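Warnholm Refurb Guide, Section 4: Stripping and Refitting the Tower

Applies to the Skedel office towers only. For the Tustent minis see section 6.

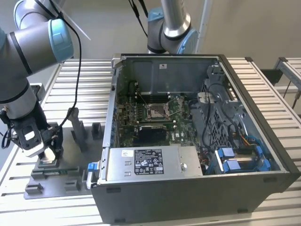

Processor goes in before the cooler, obviously, but do the checks first. Case on its side, side panel off, open side up. Memory slots run parallel, left of the CPU socket. Graphics card sits below the socket and can stay plugged in for this job. If the retention frame and lever are already raised, leave them up until the new part is seated.

1. Mains lead out. Hold the power button 2 seconds, wait for the board to drain.

2. Touch bare metal on the case. Strap on if you have one.

3. Look across the socket pins with a flashlight. Any bent, stop and pass to Shih-chieh Kong.

4. Line up the triangle on the chip with the mark on the socket. Lower it straight down. No sliding, no pushing.

5. Frame down, lever down, hook it under the tab. Some resistance is normal.

6. Paste, small dot in the middle. Then cooler, screws crosswise, half turns.

7. Memory in, both clips shut. Listen for teh click.

8. Check the drive carriers are pushed fully home and no wires are caught behind the bay.

CAUTION: Never open the power supply. Swap it whole, part 979 from the Entwistle shelf.

NOTE: Thumb marks on the contacts come off with a lint free wipe. Not your sleeve.

9. Panel on, stand it up, power on. First boot takes about 40 seconds, longer if memory was changed. Dont pull the plug early.

Error 113 on screen = cooler fan not plugged in. Go back to step 6.

Anything else, write the code on the job sheet and leave it for Kamarul Harahap before 4 pm.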